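Prista Opens Its Packed-Lunch Program to Every Site at Dukano
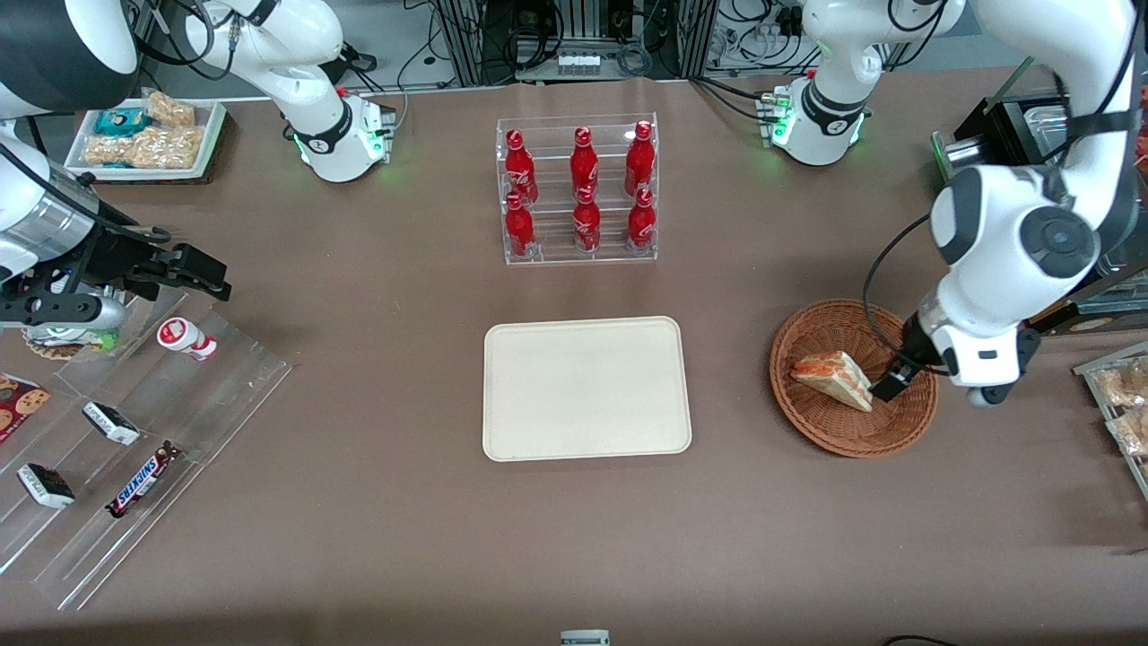
Lunch had slipped down everyone's list of worries for far too long, according to Leonora Tolentino, and she would like to see it climb back up again. "People were skipping it, or eating chips at three in the afternoon," she said. "A decent sandwich is a small thing to ask for."

Prista is delighted to share that, starting in July, its packed-lunch program will reach all 15 work sites at the Dukano business park, bringing fresh sandwiches, fruit and soup to a community of 2,000 people who have been wonderfully patient with us while we got our kitchens ready. The program began last year with a trial at Meltex, where 1,012 lunches went out in the first month – more than any of us had dared to hope for!

The new menu has 25 choices, among them a good many without meat, and bread comes each morning from our friends at the Tan bakery. Orders placed before 9 a.m. will be delivered by noon the same day.

"We've loved getting to know the folks at Meltex, and we can't wait to meet their neighbors," said Jerome Fajardo of Prista. Menus and sign-up forms are available at the Dukano front desk.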